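Where the Paddle Lives

14 March 2023

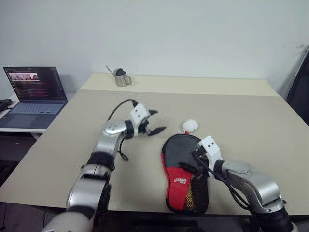 3 min read

In December I came back to table tennis after a long pause, and the first thing I learned again was that I don't know how to take care of a paddle. When I was a boy we left our paddles on the windowsill of the school gym, in the sun, with dust on them, and then we complained that the ball did not spin. So this post is about the case, a small subject, but I have been thinking about it more than I expected.

The one on the table is a DHS case, black in the upper half and red in the lower, with a zipper, and it has the shape of a paddle. I like this shape very much. Before it I used a square bag from Randel, which was made for something else (I believe for cables), and the paddle moved inside it every time I walked down the stairs. In a square bag there is always place for other things, and so other things go in. I once found in mine a bus ticket, two coins and half of a cookie, and the crumbs of the cookie were on the rubber.

With a case in the form of a paddle you cannot do this so easily. You put the paddle in, you close it, and the handle goes where the handle should go.

My friend Igor Krajčí plays in the club in Rerach, much better than me, and he gave me some rules when I asked him. I write them as I understood them.

Wipe the rubber before you close the case. I use a soft sponge and a few drops of plain water, then I wait until it is dry. At the beginning I did not wait. I closed the zipper over a damp rubber and left it so until the next training, and the smell was not nice.

Put a protective film on each side if you have it. I have the film that came with the rubbers, cut a little crooked, because I cut it with kitchen scissors. It holds anyway.

Do not leave the case in the car. I broke this rule 2 times already this winter. Igor says cold is less bad than summer heat, but he said it with a face which told me I should not test it.

Open the zipper all the way. I used to open it only as much as was needed and pull the paddle out by the handle, and the edge of the rubber scraped on the teeth of the zipper. On my old paddle there is now a place near the edge where the rubber has lifted from the wood. I glued it back, but I can feel it with my finger.

I also tried a hard case. The shop Hájek had one on the lower shelf, by a company called Flullby, and I carried it home and tried it for an evening. It protects well, I have no doubt. But it did not fit in my backpack together with shoes and a towel, and I returned it the next morning. The lady in the shop was kind about it. For a person who travels to tournaments with 3 paddles maybe it is the right choice. I go to the gym by bus, 48 minutes in both directions together, and the softer case lies flat against my back.

What I still have not solved is the balls. I keep them in a plastic box that was before for cotton swabs, and it opens by itself in the backpack. If somebody reading this has a better solution, please write it in the comments. Igor carries his in a sock, and I am not ready for this.

Next time I want to write about changing the rubbers at home, which I did for the first time last week. One side is good. The other side has a bubble under it the size of a lentil, and I am still deciding if I will take it off and start again.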